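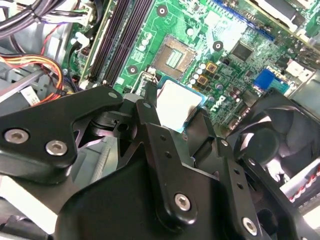

Grudano Parts Register

Version 2. README for the tabular release.

Summary

The Grudano Parts Register is a flat-file list of desktop computer components recorded during repair and refurbishment at two workshops, Oter and Lukumay. It holds 1,974 rows, one per component, and 18 columns. It is meant for people who study how long parts stay in use and which ones get replaced together. It contains no images and no data read from storage devices.

Files

parts.csv — the register itself, UTF-8, comma-separated, header in the first row.
codes.csv — short codes used in parts.csv and their meanings.
changes.txt — differences from version 1.

Main columns

part_id: text, unique. Prefix O for Oter, L for Lukumay.
host_id: text. The machine the part was found in. Empty if the part arrived on its own.
class: code. Board, memory, supply, drive, fan, card, cable or other.
maker_code: code. Makers are replaced by arbitrary codes that stay the same across both workshops.
year_made: integer. Taken from the label where one exists, otherwise left empty. Never estimated.
fault: code. The fault found at the bench, or NF for no fault found.
fault_source: code. B for bench test, R for reported by the owner and not confirmed.
outcome: code. Refitted, stored, stripped or scrapped.
bench_minutes: integer. Time spent on the part, excluding cleaning.

The remaining columns are free-text notes and bookkeeping fields. They are listed in codes.csv under the heading "other".

How the records were made

Each workshop filled in a paper sheet at the bench. Sheets were typed up every Wednesday using the Vornar entry form, which rejects unknown codes but does not check whether values make sense together. A second person then compared the typed rows with the sheets. Where the two disagreed, the sheet was taken as correct. Sheets that could not be read were left out.

Known problems

Lukumay did not record bench_minutes before October, so the column is empty for its earlier rows. Treat these as missing, not as zero.

Oter used the class "other" for laptop-style power bricks until the code list was extended. Some of these have been moved to "supply"; the rest can only be found through the notes column.

Board faults are likely to be under-reported. A board with swollen capacitors was often scrapped on sight and entered as outcome "scrapped" with an empty fault field.

A host may appear with up to 2 boards where the first replacement also failed. These are not duplicates.

Rows with fault_source R should be kept out of any failure count.

Changes from version 1

Dates are now held as month only. The column "price" has been removed — the two workshops did not agree on whether it included labour. Trailing spaces in maker_code have been stripped, so joins against version 1 on that column will need the same treatment.

Terms of use

Free to copy and adapt, with credit to the Grudano Parts Register and the version number. Corrections should quote the part_id and the column concerned.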